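Questions I get asked about towels (and my answers)

I've been selling and mending household linen under the name Flindudine for eight years now, and the same handful of questions land in my inbox every week. So I've put them all in one place. If yours isn't covered, write to me and I'll add it when I next have a quiet evening.

Do I really have to wash new towels before using them?

Please do! New towels are usually coated with a finish that makes them feel lovely in the shop and hopeless at drying anything. One warm wash sorts most of it, two if it's a thick one. Wash dark colours on their own the first time, or you'll end up with grey socks like I did.

Why have mine gone stiff?

Nine times out of ten it's too much detergent. I use half of what the bottle says and no softener at all. If they're already like cardboard, run them through with a mug of white vinegar in the drum and nothing else, then give them a good hard shake before you hang them up. They do come back, mostly. I have one old bath sheet that never has, and it's the dog's now.

What's the difference between waffle, terry and knitted?

Terry has the little loops and soaks up the most. Waffle is woven with small squares, it's lighter and it dries fast, so it's what I pack for a weekend away. Knitted ones are stretchier and softer on the face, but they do snag, so keep them away from zips and bra hooks in the wash.
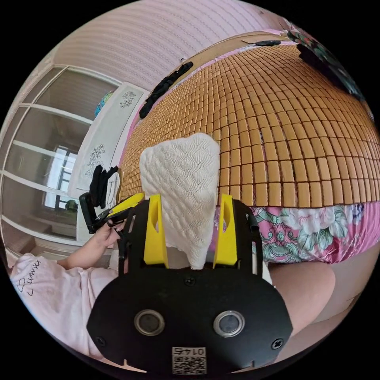

I get asked which I'd pick if I could only have one sort, and I'd say terry for the bathroom and waffle for the kitchen, and yes, I know that's two.

How do you fold them so they fit in the cupboard?

In thirds lengthways, then in half, then in half again, with the fold facing out. My friend Przemysław Wasilewska rolls his and swears he gets more on the shelf. I tried it in April and they all unrolled on me (the Halvorsen cupboard in my hall is very shallow, to be fair).

Can I tumble dry them?

You can, on low. Take them out while they're a tiny bit damp and let them finish on a rail.

Do you mend towels you didn't sell?

Yes, happily. Frayed edges and torn hanging loops are the usual jobs. I can't do much about bleach spots, but I can sometimes cut round them and make you a couple of flannels. Wash things before you post them, please!

Do you still stock the Grirkico hand towels?

No, the last 99 went over the summer and I won't be getting more. The Wuto ones are a similar weight and come in the same blue.

Last updated 6 November 2021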